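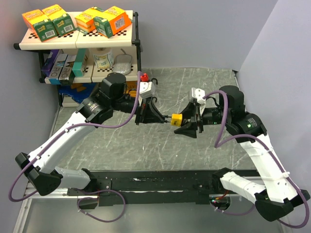

How to Label a Set of Play Blocks (So the Labels Stay On)

I love a labeled block set! Once every block has its own little sticker, you can play matching games, spell words, build to a plan, and see at cleanup time which piece has rolled under the couch. My own set has 53 blocks and I did the whole lot at the kitchen counter in one evening, with tea.

What you need

Your blocks
Small white labels, the plain paper kind
A fine permanent marker
A damp cloth and a dry one
Rubbing alcohol (only for painted or plastic blocks, and try a hidden spot first)
Clear tape, if little kids will be handling them

Step 1: Wash and dry
Wipe every block with the damp cloth, then go over it with the dry one. Bare wood wants a light wipe and then a good long rest on a towel, overnight if you can stand the wait. For smooth blocks, finish with a dab of rubbing alcohol and let it dry for 30 minutes.

Step 2: Sort by color
Make a pile for each color and start with the lightest one. Yellow is my favorite to begin with – it's such a cheerful color, and you get a nice easy warm-up before the fiddly small pieces.

Step 3: Write first, stick second
Write on the labels while they're still on the backing sheet. I tried it the other way around on my first set and my sevens looked like ones. Letters or numbers both work, and my friend Fatemeh Bahrami does tiny shapes for her twins, which are adorable. Underline your 6s and 9s! A block gets turned every which way and you will mix them up otherwise.

Step 4: Pick a face and stick with it
Choose the same face on every block and set the label down flat, a little in from the edges, where fingers and neighboring blocks won't catch it. Press from the middle outward with your thumb and hold for a slow count of ten.

Step 5: Cover (or don't)
A strip of clear tape cut slightly bigger than the label keeps sticky hands from smudging the ink. On bare wood I skip the tape, as it likes to lift at the corners.

Getting old labels off
Warm the label with a hair dryer on low and peel slowly from one corner. Any gum left behind on a plastic block comes off with a drop of cooking oil, followed by dish soap.

A first game to try
Lay the blocks out label side down, take turns flipping two, and keep any pair that adds up to ten. We play it far too late most evenings in February, and the loser puts the blocks back in the box.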